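Piden Instruments

Piden Instruments is a publicly traded maker of surgical tools, best known to investors for one of the steadiest dividends in its corner of the market. It began as a repair shop for hospital equipment in the town of Findach and grew into a company with 2,931 employees.

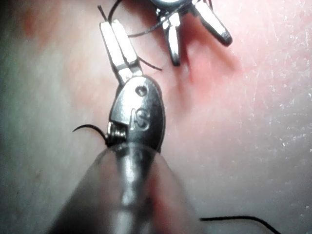 FINDACH, 21/01/2023

Business
Piden earns its money in two ways. It sells instruments to hospitals, and it signs long service contracts that bring in fees year after year. The second part is the real gem - contract income holds up remarkably well even when hospitals put off new purchases. The company serves 2,596 hospitals and clinics.

Shares and dividend
The stock was first sold to the public on the Traston exchange in July, at 200 a share, and closed its first day at 240. A superb start for a small-town firm! Dividends are paid twice a year and have never been cut. 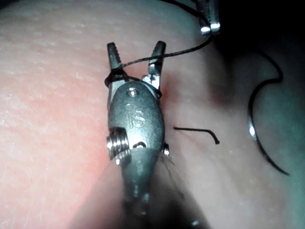

The payout is covered by contract fees alone, so profits from sales can go straight into research and new plants. Long-term holders have done very nicely out of this simple plan.

Takeovers
Piden's largest purchase was Kahsay, a rival with a strong sales network overseas. The deal was paid for entirely in cash - a bold move that left the share count unchanged.

See also: Kahsay; Traston exchange; Dividend stocks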